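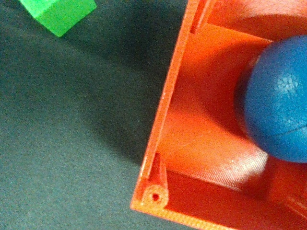 Adaeze Okonkwo asked me at the break why we don't just teach the arm one job and teach it properly. Fair question, and I'll get to it, but I'm going to talk about our club first.

So, hello. We're the Wike robotics club, we meet at 6 pm at Stenico, and there are 19 of us on a good evening. Our project is called Braltar. We wanted an arm that could tidy a table when you ask it in plain words -- put the block in the box, that sort of thing.

(Slow down here. Last time I gabbled.)

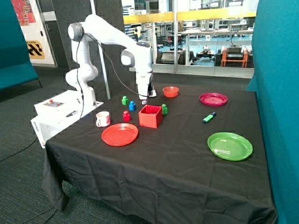
The Braltar table: box, blocks, plates and mug.

We've recorded around 1,750 goes since June, and I did far too many of them myself! Blocks came first. Everybody loves blocks -- flat sides, easy to grab. Plates are horrible. Those ridges look helpful and they really aren't, and my first week on plates nearly finished me off.

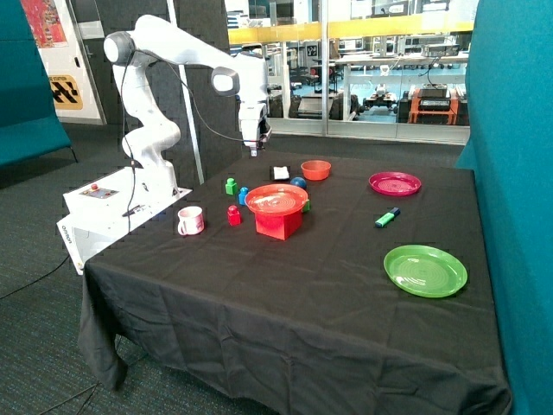

Which brings me back to Adaeze. One job done properly would have been quicker, yes. But then you move the mug a hand's width and the whole thing falls to bits, so we shuffle the table and swap the task as often as we can bear. In our last test it got 79 out of 100 on blocks. Plates I'm not telling you until the questions.

Two things I'd do differently. Write down the task before you start, and agree what counts as a failed go, as we argued over that for weeks.

(Thank Tinetti for the lift. Then questions.)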